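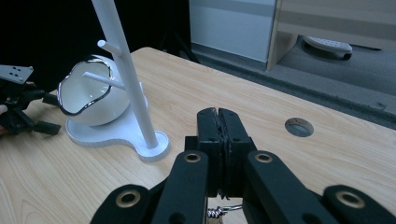
Progress report: Felturano manipulation project, second reporting period
Submitted to: Rullthorpe program office
Date: October 12, 2022

1. Purpose

This report covers work since the July review, with most of the space given to the open day held at the Astell site. The open day was a deliverable under the second work package. Spending and staffing are reported separately on the standard form.

2. Work before the open day

The two-handed tabletop task set was frozen at seven tasks. Five involve one object and a fixed support, such as a cup and a mug stand. The remaining two require an object to be passed from one hand to the other. Demonstrations are recorded with a pair of hand-held grippers, and the recordings are used to train the controller on the Cai arm pair.

At the close of the period the data store held 1110 accepted demonstrations. A further 270 were rejected at review, mostly for lost tracking during fast wrist turns or for a start position outside the marked area. The rejected recordings have been kept.

3. The open day

The program ran in two sessions, morning and afternoon, with the same content. Each session had a short talk, a demonstration of recording by project staff, a period in which visitors used the grippers themselves, and a run of the trained controller on the arms.

The visitor period took longer than planned. Most people closed the fingers too early on the first attempt and then slowed down a great deal on the second. Cups with an uneven rim caused the most trouble, particularly where the visitor tried to turn the cup and approach the peg in a single movement. Staff allowed extra attempts in the morning and shortened the closing questions to make up the time. In the afternoon the visitor period was extended by ten minutes and the talk was cut.

No visitor recordings were added to the training set. The consent form used at the door covered attendance only, and the data plan would have to be amended before such recordings could be kept.

The controller was shown on four of the seven tasks. Three ran without a stop in both sessions. The fourth, cup to stand, stopped once in the afternoon when the arm reached its force limit against the pole. The arm was backed off by hand and the run was repeated from the start position — the second attempt completed. The log has been saved with the test records.

4. Issues

Finger pads wear faster than the maintenance schedule assumes. Pads were replaced on both grippers between sessions. The schedule will be changed to inspect them at the start of each recording day.

Return springs from the last order vary in stiffness. The difference is small but can be felt when the two grippers are used together. Springs will be matched in pairs before fitting.

Reflective rims remain a weak point for the vision model. More demonstrations with metallic-banded cups are planned under different lighting.

5. Next period

Record additional cup-to-stand demonstrations.
Repeat the controller tests on all seven tasks and report completion rates for each.
Submit the amended data plan to Rullthorpe for approval.
Agree on a date for the second open day.

One decision is requested from the program office: whether the second open day should be held at Astell again or moved to the partner site. Moving the arms requires a new safety check, and the site team needs six weeks to arrange it.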